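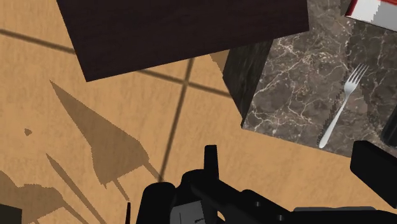 Why should a demonstration set for kitchen tasks be collected in simulation before any real arm is used?

Mainly for reasons of control and cost. In simulation the same starting state can be loaded again for every operator, a failed attempt breaks nothing, and the exact pose of every object is stored with each step. Real demonstrations are still needed at the end, but fewer of them.

3. Collection of Demonstrations

3.1 Scenes and tasks

The Kendley set was collected in simulated homes in which a single arm on a fixed pedestal works at a counter. We kept the base fixed because our question concerns the hand and the wrist, and a moving base would add errors of another kind. The present section treats only the utensil tasks. In these tasks the operator must take a fork or a similar thin object from a flat surface, lift it, and bring it to a target pose given in the instruction.

Thin objects were chosen on purpose. A fork that lies on stone offers very little height to the fingers, and a small error in the approach ends with the fingertips pressing on the counter. In our early trials with the Alldale planner this was the most frequent failure. The planner selected correct grasps in the plane, but it stopped a little too high or too low. Human operators solve the same problem by coming down slowly and correcting near the surface, and this correction is what we want the policy to learn.

3.2 Teleoperation

Operators controlled the arm with a handheld device connected to the Lundgate interface. The device sends changes of position and rotation, and a button opens or closes the gripper. Two views were shown to the operator during the work: one from a camera mounted at the wrist and one from a camera placed in the room. The wrist view is helpful in the last part of the approach, but the gripper itself and its shadow take up much of it. The room view shows the posture of the whole arm and the furniture around it, and the operators used it mostly for the transport phase.

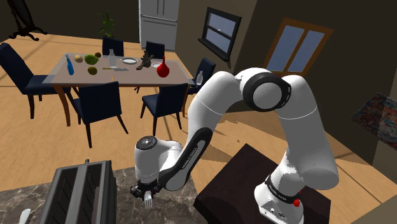
Figure 2. Room view in a utensil task. The gripper holds the fork above the marble counter, tines down, beside the toaster.

As Figure 2 shows, other objects share the counter with the fork. We did not remove them. A policy trained on an empty counter learns a straight path that is not safe in a real kitchen, and we had already met this difficulty with an older set. The dining table behind the counter also carries many objects, such as fruit, bottles and a plate. They play no part in the task, but they appear in the room view and make the visual input less uniform.

Each operator first completed a training period of 10 episodes, which were not kept. After this, 12 operators recorded the utensil tasks in sessions of limited length. We noticed that the quality became lower toward the end of long sessions, in particular the release of the object became hasty. For this reason a pause was fixed by the protocol and could not be skipped.

3.3 Recording and filtering

An episode starts when the operator presses the start button and ends when the success condition is met or when the time is over. At each step we store both camera views, the joint positions, the gripper opening, the operator command, and the poses of all movable objects. Images are rendered again after the session from the stored states, so the lighting and the textures can be changed without asking the operator to repeat the work.

In total 1000 successful episodes were accepted for the utensil tasks. Failed episodes were stored in a separate part of the set. We removed an episode if the object passed through another body because of a contact error, if the arm stayed without motion for a long interval, or if the fork was pushed to the edge of the counter and grasped there only by accident. The last rule caused some discussion between the annotators, as pushing to the edge can also be a good strategy. We decided to keep such episodes when the push was clearly intended, and these carry their own label.

3.4 Variation of the initial state

The position and the direction of the fork were sampled at the beginning of every episode. We used 17 scene layouts, which differ in the furniture, the counter material and the objects around the target. Dark stone with strong veins proved the hardest surface for our first detector, which often took a light vein for part of a handle. We therefore did not balance the materials equally and gave more episodes to the marble counters.

The split between training and test is made by layout and not by episode. The Çınar layouts, added in February, are used only for testing, and no operator saw them before the recording of the test episodes was complete.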